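Jaiswal Restaurant, Osotthorpe: Questions from our guests

Do I need to book a table?
For dinner, yes please. We have only 24 seats. At lunch you can come without booking.

What time does the kitchen close?
Last orders are at 9.30 in the evening. In December we close one hour later.

Can you cook without nuts?
Many dishes, yes. Please tell us when you book, and Darmawan Sutanto, our chef, will mark the menu for you. 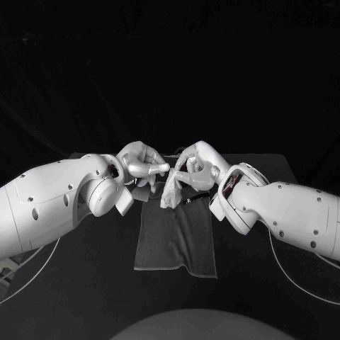
Two white hands meeting over a dark tabletop.

Is there a menu for sharing?
Yes, for four persons or more. It must be ordered one day before.

Do you deliver to Ivthorpe?
Not at the moment. You can collect your food from us, it is usually ready in 30 minutes.

Can I bring my own wine?
You can, and we ask a small fee for each bottle. Beer and spirits are not allowed.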